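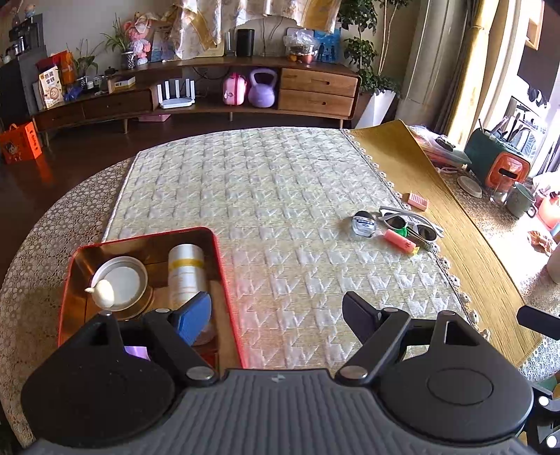
The hand-held gripper over the round table, with the sunglasses just ahead of its fingers.

I nearly didn't go to the open day at Midton. It was pouring, the bus from Fladthorpe was late, and the programme had the words "demonstration quality" in it more times than I'd normally put up with before lunch. But a friend had gone last October and came back raving, so I packed a sandwich and went, and I'm very glad I did.

The bit I wanted to see was the Mao project. I'd read their short write-up beforehand and understood maybe half of it. The idea is that you teach a robot arm to handle household things without using the robot arm at all for the teaching. A person walks round with a gripper in their hand, picks things up and puts them down, and a camera on the gripper records everything from the gripper's own point of view. Later on a robot with the same sort of fingers learns from the recordings. I knew all that on paper. What I hadn't grasped was how ordinary the places are where they do it.

The talk started with the view from the tool, thrown up huge on the wall, and I laughed out loud (sorry to the man in front). I'd expected coloured blocks on a grey bench. What we got was a lace tablecloth, a mustard-yellow mat curling up at the corner, a toaster in teal and orange, and a pink plush doll looking on from the top of the TV cabinet. It looked like my aunt's house! There was even a kettlebell on the shelf next to the Wi-Fi router.

And that, as the speaker explained, is really the whole research question. Their earlier set, the one they call Jurkia, was recorded in a tidy lab with 500 demonstrations, all on the same plain table. The policy trained on it did beautifully on that table and fell to bits in a kitchen. So they tried again with only 300 demonstrations, but spread over 40 different rooms, with people's things left wherever they happened to be. The second lot won in rooms the robot had never met, and by a good margin. Fewer goes, more mess. I wrote that in my notebook and underlined it, then found I'd run out of page.

Somebody asked whether all that background wasn't just a nuisance. Wouldn't you be better off cropping out the plants and the curtain? They'd tested it, and cropping tightly round the fingertips made things worse. The model seems to use the wider view to work out where the hand is and how it's moving. Seeing the picture again after hearing that, I did get it: the cabinet, the window and the leafy plant in its white planter give you such a strong sense of where you are, even with those big black fingers taking up the bottom of the view. Crop all that away and you'd have a bit of runner and a pair of sunglasses.

The speaker spent a good while on that table, too, and on which things make useful practice. Sunglasses are apparently a pig, because there are so many ways to hold them and most are bad. Small clear jars are nearly as awkward, and a see-through container standing in a tray gives the camera very little to go on. A highlighter is simple enough until it rolls. Patterned cloth is its own headache – all those little circles and raised weave – and the plain-table policy had gone badly astray on anything with lace. I've never felt so sympathetic towards a computer program.

After the talk we went through to the practice room in groups, and I had a turn with one of the grippers. It's heavier than I'd imagined and you hold it out in front of you, so your forearm knows about it fairly quickly. The squeeze is nice, though. I picked up a sponge first go and felt terribly pleased with myself, then knocked a cup over twice. The woman looking after our group said knocking things over is fine as long as you carry on and put it right, and that they keep a good few of those recordings in. I asked if mine would be kept. She was very kind about it.

I came away with questions I didn't get to ask. All 40 rooms were homes, so I'd like to know how it does in a shop or a school. I also wondered how much comes down to the person holding the gripper, as they had 2 people doing nearly all the recording and both sounded very practised. The write-up with the full results is due out in spring and I'll be reading it, properly this time.

Practical bits if you're thinking of going: the café shuts at three, the coffee is decent, and the practice room queue is much shorter in the morning. Take a brolly. The walk back to the bus stop has no shelter whatsoever and I was soaked to the knees by the time the Fladthorpe bus came round the corner.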